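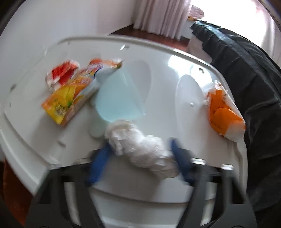
The hand-held gripper over a white tray-like surface, with wrappers, a drink carton or food package and a crumpled plastic bag or piece of film.

Droltent Robotics Club: progress report to the Dalisay Fund
January 8, 2018

The club has had a great first stretch, and we are glad to tell you how your grant is being put to work. Our project, Clomidov, is a trash-sorting arm that we want to take to the Flitside student competition in February. The students chose the topic themselves after a long talk about lunchroom waste, and they have stuck with it ever since.

Where we are now

Most of our time has gone into collecting demonstrations. A student works the hand-held gripper, picks up one item of packaging and puts it where it belongs, and the camera on the tool records the whole move. We have about 1000 of these recordings saved and labeled. The students got much faster once they agreed on how each run should start and stop (that discussion alone took up a full meeting, and it was a good one!).

Thin plastic is the hard part. Cartons and cups keep their shape, more or less, so you can plan where to grab them. A bag folds up differently every time, and the students have had to learn to come in low and close the fingers slowly. They are now keeping a separate set of recordings just for bags and film, and the younger members have taken charge of it.

We have trained 2 versions of the picking program so far. The first one went for the brightest thing on the tray no matter what it was, which got a lot of laughs. The second handles cartons well in our tests and still misses many wrappers, especially when they lie against something else.

Spending

The gripper parts and the camera came in under budget. We would like to use what is left for spare finger pads and a second memory card, if that is all right with you. Please let us know before we order.

What comes next

– More recordings with items touching or overlapping
– A first full run on the arm, start to finish, with three kinds of packaging
– Practice for the team talk at Flitside

You are very welcome to visit a club meeting before the competition. The students would love to put the gripper in your hands and let you try for a bag.

The Droltent Robotics Club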